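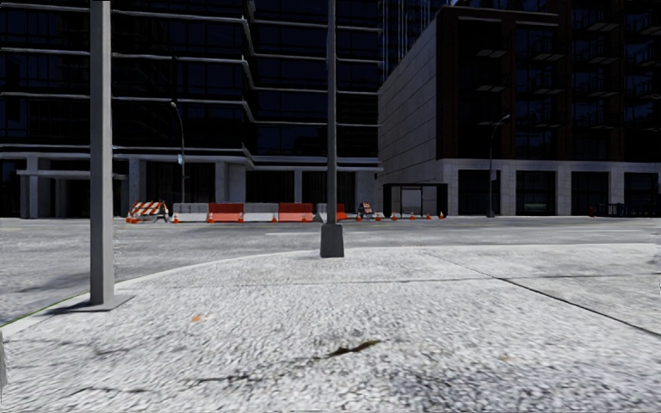
3.2 Condition of the walking surface at corners

Figure 2. A street corner with a rounded curb, a joint between slabs, fine cracks and a dark stain on the concrete.

The second part of the survey concerns the corners, where people wait, turn and step down to the road. In earlier work the sidewalk is usually rated by segment, from one crossing to the next, and the corner is then counted with the segment which has the longer length. We found this practice not suitable for our purpose. Older walkers in the Plomance district told us in the interviews that they feel least safe at the corner itself, and a single score for the whole segment hides this.

We therefore treated each corner as a separate unit. In total 1,222 corners were rated in three districts: Plomance, Clalero and Thoroddsen. A corner was included if it had a paved surface on the side of the walker and a curb of any height. Corners closed for construction at the time of the visit were left out and were not visited again.

Each corner received a score from 0 to 16, composed of four items with a maximum of four points each: cracks, joints, stains and loose material, and fixed objects. The kind of features that were considered can be seen in Figure 2. Fine cracks which do not change the level of the surface were given one point only. A joint was scored by the difference in height between the two slabs and not by its length or its direction. For stains the raters did not try to decide the origin, as this is often impossible by eye - they noted only whether the stain was darker than the concrete and whether it lay on the walking line. Single leaves were ignored. A layer of leaves that covered the joint was scored as loose material.

Fixed objects need a longer explanation. Poles are common at corners, and many of them stand on a base plate which is wider than the pole. For a person with a cane or a walking frame, the plate can matter more than the pole. We measured the free width from the edge of the plate to the nearest other obstacle, and where there was no second obstacle, to the inner edge of the sidewalk. The shape and color of the pole were not recorded.

All ratings were entered on the Tretix form, which was first tested on 10 corners in Clalero in January. After this test we changed the wording of two items. The word "damage" was removed from the item on stains, as the raters understood it in different ways. The test corners were rated again with the final form and the first ratings were not used.

To check the agreement between raters, 500 corners were visited by two persons independently, on different days. Agreement was good for joints and fixed objects and weaker for cracks. Most disagreements on cracks were between one and two points, where the rater must decide if the level of the surface has changed. We kept the lower score in such cases. This choice makes our results conservative, and the reader should keep it in mind when comparing the districts in Section 4.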